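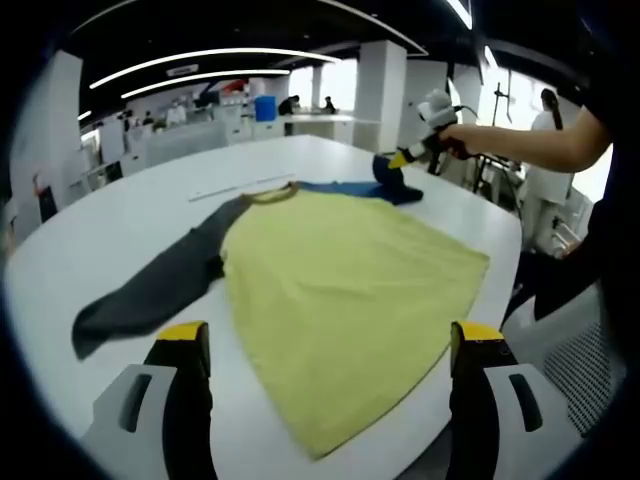
换季的衣物，应当洗净之后再收，还是先收起来，等来年穿之前再洗？

应当洗净、晾透之后再收。汗渍与皮脂在存放期间会氧化变黄，来年再洗，领口和腋下的黄痕往往已难以去除；残留的食物污渍还容易招引蛀虫。

搜索本站…… 搜索

家庭换季衣物收纳的若干做法（修订稿）

本文初稿写于去年12月，原系笔者为自家拟定的一份收纳规程，后应数位读者来信要求，整理后在本博客刊出。现根据这一冬的使用情况予以修订，增补针织品与深浅拼色衣物两节，并删去原稿中关于樟脑丸的部分内容。原稿中凡与本稿不一致之处，以本稿为准。

笔者居于Walau，冬季潮湿，夏季短，衣柜背靠外墙。下述做法均以此种居住条件为前提，气候干燥地区的读者可酌情从简。

一、关于收纳的时间

收纳时间以天气为依据，不以日历为依据。笔者以往习惯在固定的假期里集中整理，结果屡次在收好厚衣之后遇到降温，又将箱子拖出翻找，叠好的衣物全部打乱。现行做法是分两批进行：第一批收最厚的外套与毛毯，第二批收毛衣与夹层裤。两批之间留出足够的间隔，期间薄外套与长袖上衣一律留在常用衣柜内，不予装箱。

整理应当选择连续晴天的上午开始。阴雨天气不宜装箱，即便衣物已经晾干，搁置在室内一夜之后仍会回潮。笔者曾在一个雨天的傍晚勉强收完一箱棉被套，次年开箱时气味甚重，重洗之后方可使用，所费工夫远多于当初等待天晴的时间。

二、关于洗涤

洗涤之前须逐件查看洗涤标签。标签已剪去或字迹磨灭的，按较为娇弱的一类处理，即冷水、短时、平铺晾干。

浸泡污渍时，笔者使用Runden牌的氧系洗衣粉，以3000毫升温水化开，待粉末完全溶解之后再放入衣物。此类洗衣粉不适用于羊毛与真丝，包装背面已有说明，然而笔者仍因疏忽损坏过一条围巾，故在此重申。浸泡时间依污渍深浅而定，中途应当翻动，避免衣物露出水面的部分与浸没的部分颜色不一。

领口和袖口需要单独处理。以软毛刷蘸少量皂液，顺着罗纹方向轻刷即可，横向用力容易使罗纹松弛，穿着时领口外翻。笔者原先习惯使用硬毛刷，家中数件旧衣的领口均已变形，责任在此。

柔顺剂在收纳前的最后一次洗涤中不建议使用。其在织物表面留下的薄层，长期存放之后有时会发黏，毛巾和运动衣物尤为明显。

三、关于拼色衣物（本次增补）

拼色衣物在初稿中未作单独规定。此次增补的缘由，是有读者来信询问衣身浅色、袖子深色的插肩上衣应当归入浅色一类还是深色一类洗涤。

笔者的意见是归入深色一类，但须满足以下条件：首次洗涤前，以白布蘸水按压深色部位，确认不掉色；洗涤全程使用冷水；洗毕立即取出，不得在洗衣机内堆放。浅色衣身被染，多数发生在洗涤结束之后，湿的深色袖子长时间压在浅色衣身上，其间的转印比洗涤过程中的串色更难处理。

晾晒时，应将两袖展开，避免贴靠衣身。叠放之前，若深色部分尚有潮气，可在衣身与袖子之间垫一张白色无酸纸。普通报纸不可替代，油墨会转印到浅色布料上。装箱时亦不必将拼色衣物另立一箱，放在同类衣物的最上层即可，便于中途检查。
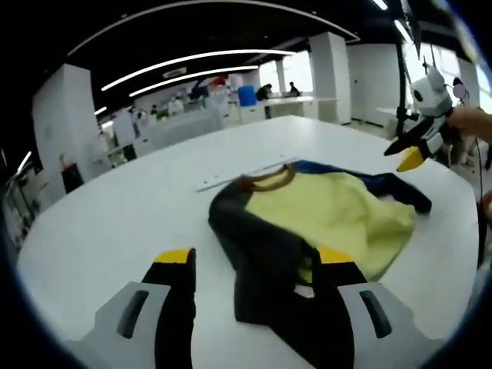 长袖拼色上衣，下摆附近有白色小标签。

四、关于折叠

折叠应在大而平整的台面上进行。床铺过软，衣物铺不平，叠出的尺寸参差不齐。笔者家中无专用台面，系将餐桌擦净、晾干后使用，饭前必须腾出，时间上颇受限制。

上衣的折叠，先正面朝下铺开，抚平后背，再将两袖向内折回，袖子不得超出衣身中线太多，否则中部过厚，叠放时向一侧倾倒。下摆向上折，折线避开印花与绣花。连帽上衣的帽子先行压平，折入领口以下。衬衫扣好第一粒与最末一粒纽扣即可，全部扣上并无必要，来年取用时反而费事。

对于卷叠的方式，笔者持保留态度。卷叠节省空间，适合旅行，长期存放则会在衣身上留下难以熨平的横纹，厚棉质地的衣物尤甚。家中空间确实不足时，可将卷叠限定于袜子、内衣与薄T恤。

真空压缩袋用于羽绒制品，笔者试用一个冬季之后已经停用。羽绒经长期压缩，恢复蓬松所需的时间很长，有一件始终未能复原。棉被与化纤被可以使用，但不应压至最扁。

五、关于针织品（本次增补）

羊毛与羊绒制品一律平放，不得悬挂。以衣架悬挂的毛衣，肩部会撑出凸角，衣长也会逐渐增加。收纳前应先去除毛球，以电动去球器贴着平面轻推，遇到接缝处停下，用小剪刀处理。

防蛀方面，初稿推荐樟脑丸，现予撤回。有读者指出其气味对家中幼儿与宠物不宜，笔者查阅所购产品的说明之后，认为意见合理。目前改用雪松木片，以布袋盛放，置于箱角。须说明的是，木片只有一定的驱避作用，香气消散之后即不再有效，需以细砂纸打磨表面，或者更换。真正起作用的仍是洗净与密封。

已发现虫眼的衣物，应立即与其他衣物隔离，装入密封袋冷冻数日，取出回温后再洗。同箱的其他羊毛制品应全部取出检查，仅仅抖动几下是不够的。

六、关于容器

笔者先后使用过纸箱、无纺布箱与塑料箱。纸箱吸潮，且易藏虫，现已全部淘汰。无纺布箱透气，堆叠时则容易塌陷，下层的拉链受压后无法拉开。目前主要使用Pirihi的带盖塑料箱，盖沿有密封条，叠放稳固。其缺点在于箱盖较脆，冬季低温时用力过猛会开裂，笔者已损坏过一只箱盖，该品牌不单独出售配件。

箱内铺一层旧棉布床单，衣物不直接接触塑料。干燥剂放在四角，不要压在衣物之间。重者在下，轻者在上，不得装满至需要用力按压方能合盖的程度。

标签贴于箱子的短边，面向外侧。内容只写季节、衣物类别与使用者，不必开列详细清单。笔者曾为每只箱子编写明细，中途取出一件之后未作更新，明细即告失效，此后反而误导查找。

箱子离外墙须留出空隙，不得直接放置于地面。笔者以木条垫高，并在雨季中途开箱检查一次。

七、关于不再保留的衣物

换季整理亦是清理的时机。笔者所定标准较为简单：连续两个同类季节未穿着，且说不出下一次穿着场合的，即予移出。礼服、纪念性衣物和雨具不适用此项标准。

移出的衣物按状况分为三类处理。尚可穿着者，洗净后送往Skevside的旧衣交换处，该处接收成人及儿童衣物，不接收内衣和枕头。送交之前应当检查口袋，纽扣缺失的尽可能补齐。交换处的挂架空间有限，过季衣物常被退回，因此夏装宜留到天气转暖之后再送，不必在冬季一并带去。

质地尚好而式样不宜再穿者，拆作布料。棉质衣身剪成擦布，拉链、纽扣拆下留用。笔者的拉链已积存过多，今年起只保留金属齿的一类。

破损严重者，投入纺织品回收箱。油漆、机油沾染过的衣物不得投入，应按一般垃圾处理。

八、关于费用

有读者询问置办全套收纳用品的花费。笔者今年的支出为500元，其中箱子占去大部分，其余为干燥剂、雪松木片和无酸纸。另有100元用于送洗一件羊毛大衣，此项不计入收纳用品。以往购置的压缩袋与无纺布箱未予折算，若计入，总额自然更高。

不建议一次购齐。先将衣物清理完毕，再量柜内的深度与高度，最后购买箱子。笔者当初次序颠倒，买回的箱子比柜深长出3厘米，柜门不能关闭，至今仍放在过道里盛放鞋子。

九、修订说明与来信答复

就读者来信中较为集中的几项，一并答复如下。

关于新购衣物是否需要洗后再收：需要。布料在出厂时多带有整理剂，气味在密闭环境中不易散去，且日后如需退换，收纳之前即应决定。

关于熨烫：收纳前熨烫并无必要。刚熨过的衣物带有余热和蒸汽，须完全冷却后方可装箱。棉麻衬衫来年取出时总要再熨一次，前一次等于徒劳。

关于儿童衣物：按尺码分装，优先于按季节分装。儿童来年穿用的尺码已经改变，按季节分装者，开箱时常有大半不能再穿。可留待弟妹使用的，另行标明尺码。

关于鞋帽与皮具，不在本文范围之内。皮具的保养差异甚大，笔者经验不足，不拟作出规定，待日后积累较多时另文讨论。

床上用品的部分尚在试行，主要问题是羽绒被应当存放于箱内还是悬挂于柜中。两种方式今年各用一床，结果须待下一个冬季开箱之后方能得出。读者如有较长时间的使用经验，请于来信中注明居住地的气候与存放时长，以便比较。

最后更新：2026年2月13日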